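Home | Methods | Index | Random entry
August, by the Erkar editors

Erkar

Erkar is a method for teaching robot arms to handle cabinet doors in simulation, where a dropped door costs nothing. It was developed at Plondatcombe over 2,390 simulated attempts, most of them undignified. The wrist view shows the open gripper near a moulded wooden panel.
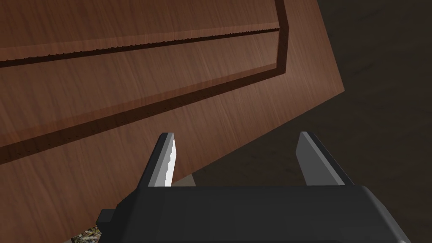

Results

The method keeps the fingers apart until the arm's position has held steady for 11 steps, a patience few of its authors share. It completed 527 attempts. A rival scheme from Söderlund is quicker but fonder of collisions.

See also: Drindville test set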